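Arwel Gronow
Handover notes, small parts bench. Thread, because the last version got lost in email.

1/ The task is passing a thin part from one side to the other. Wire, stick, pin, anything slender. Flat parts are easy and get their own thread.

2/ Stock is cut to 34 mm. We tried 40 and the free end wandered too much before the second grip closed. Shorter than 34 and the tips touch each other first.

3/ Deburr both ends. A burr catches in the foam and the part comes out crooked. Two strokes of a fine file per end, then wipe.

4/ Approach from above, tips down, slow for the last 3 mm. Close the receiving side fully before the holding side opens. Overlap time is 200 ms. Mawuli runs it shorter. I don't.

5/ Grip at the tips only. Further down the finger the hollow cells fold unevenly and the part rolls.

6/ Check the seam before you check anything else. If the inner faces don't meet in a straight line, the finger is seated wrong on its mount. Reseat it, retighten, try again.
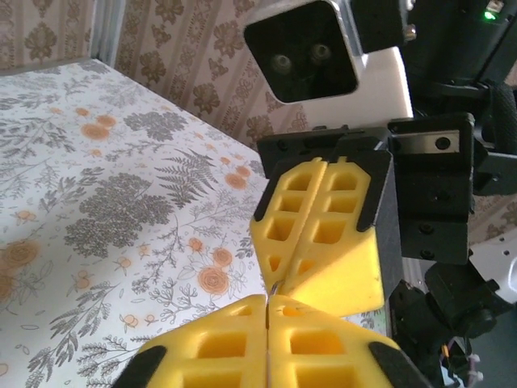
Tip to tip, fingers closed, thin part at the top of the lower seam.

7/ Someone asked about tape on the tips. Tried it in April. Adhesive creeps under load and leaves residue on the part. Bare foam is better for anything this thin.

8/ Replace fingers in pairs. A new one against a worn one closes off center and you will spend an afternoon blaming the calibration.

9/ Spare fingers are in the Dellico drawer, left side. Write the swap on the sheet. Angharad orders from the sheet, so a swap that isn't written down doesn't get reordered.

10/ Open item: curved stock. Raimo has a few samples and I haven't tried them yet. Settings will go under this post.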